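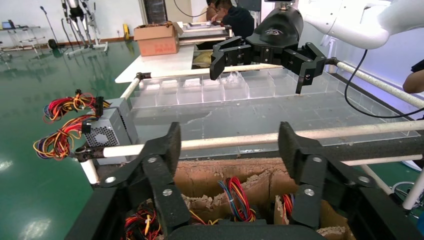
Häufige Fragen — Spieleabend

Muss ich mich anmelden?
Nein, komm einfach vorbei! Los geht es um 19 Uhr, und wer später kommt, findet eigentlich immer noch einen Platz.

Ich kenne kaum Brettspiele. Macht das was?
Überhaupt nicht, wir erklären wahnsinnig gern! Zum Einstieg empfehlen wir Daka: schnell gelernt, bis zu vier Leute, und nach der ersten Partie wollen alle gleich noch eine.

Was ist Clirkness?
Unser Dauerbrenner für lange Abende (plant ruhig drei Stunden ein). Mared Gethin leitet die Runden und kennt jede Sonderregel.

Darf ich eigene Spiele mitbringen?
Unbedingt — wir freuen uns über alles, was wir noch nicht kennen.

Kann ich Spiele ausleihen?
Ja, zwei pro Person, bis zum nächsten Treffen. Fragen dazu beantwortet Prakash Rajan.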